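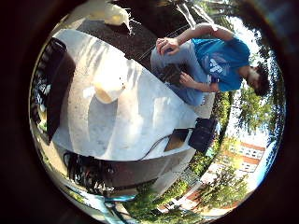
How Does a Robot Learn to Pick Up a Cup?

You learned to grab a cup when you were a baby, and you probably dropped plenty! Robots need practice too, and the team at Kinberg has been trying out a really fun way to give it to them.

Ji-hoon Maeng and Bit-na Cheon put a small camera near the robot's hand, so it sees what the hand sees. The lens is super curvy, a bit like a fish's eye. Straight tables look bent, but the robot gets to see a lot at once.

Then comes the practice. A person guides the hand to the cup again and again, and the computer saves every try. It hunts for patterns: when the cup looks like this, move like that.

Does it matter where you practice? Yes! The team trained one robot only indoors and another both indoors and outside, where sun and leaf shadows make a plain table look spotty. Each got about 1,000 tries. Then both were tested on 5 tables they had never seen. The indoor robot managed 2. The other one got all 5!

Try it yourself: look at a cup by a sunny window, then close the curtains. What changed?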